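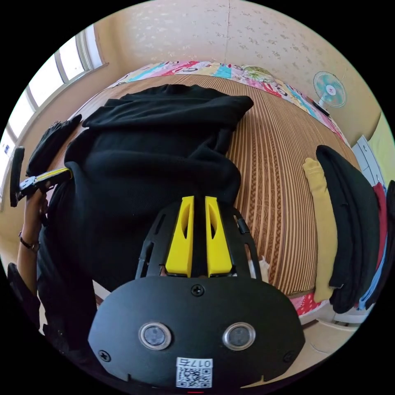

The Cudum method is a way of teaching robots to fold clothes from hand-held demonstrations — no robot arm needed while recording. Developed at Raltulbridge, first released in August. A person holds a gripper with a wide-angle camera and does the chore at home. Dark knits on a bed are the standard hard case: folds and sleeves run together in black cloth, and a striped mat under the garment gives the tracker lines to follow, though the lens bends them strongly. Demonstrations were recorded in 28 homes, 17 of them in Alton.

Training uses short clips, 20 seconds at most. Clips where tracking drops out are thrown away, wich mostly hits plain bedding and blank walls. 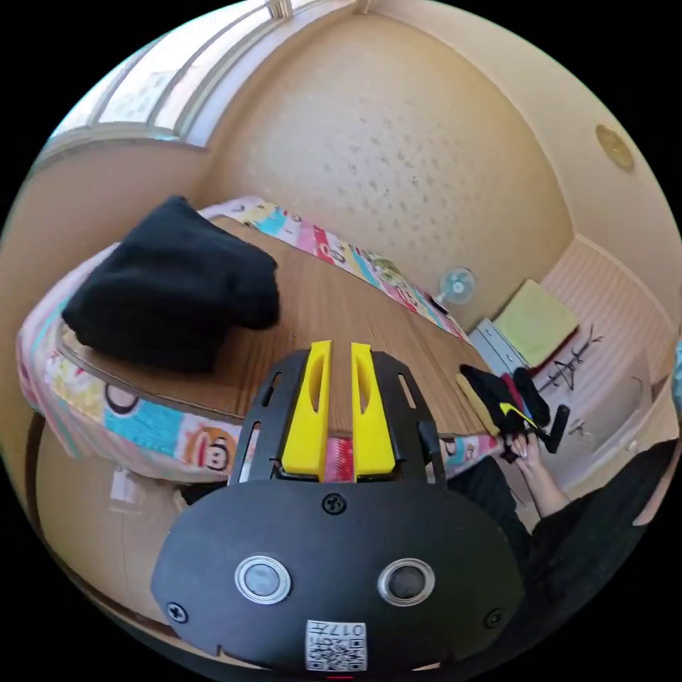
Open gripper fingers over a bed, folded black knit garment at left.

Results are mixed. On the Horrocks folding test, 13 of 20 sweaters folded without help. Sleeves the main failure — tucked under, then lost. Later versions add a second pass for for sleeves only.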